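Cedlow open day, September 1, 2026

The Brulness lab at Cedlow opened its manipulation room to visitors, and I went mainly for the cloth folding. Zhiqiang Zeng ran the session. The setup is a two-arm station with cameras at the head and wrists, working on one garment at a time.

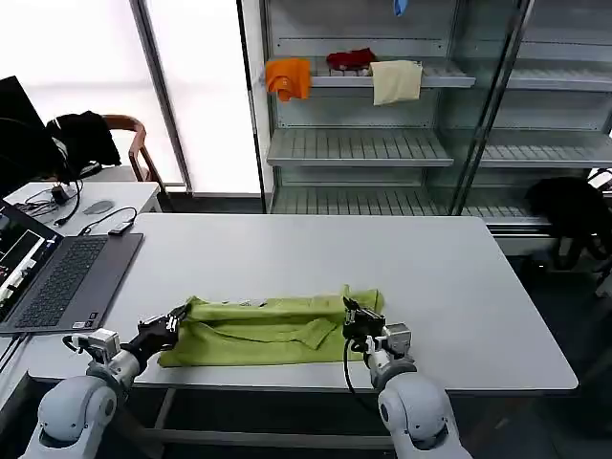
Zeng said the current policy was trained on 500 folds, of which 221 used T-shirts. The rest were towels. Sleeves are still the weak point – a towel has four corners and a shirt has more ways to go wrong. 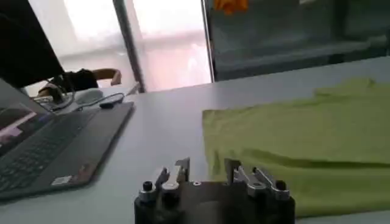 I asked Shufen Cao about grip force. It is fixed for now, with a variable setting planned for January. Her slides are supposed to go up on the lab page, and I will link them when they do.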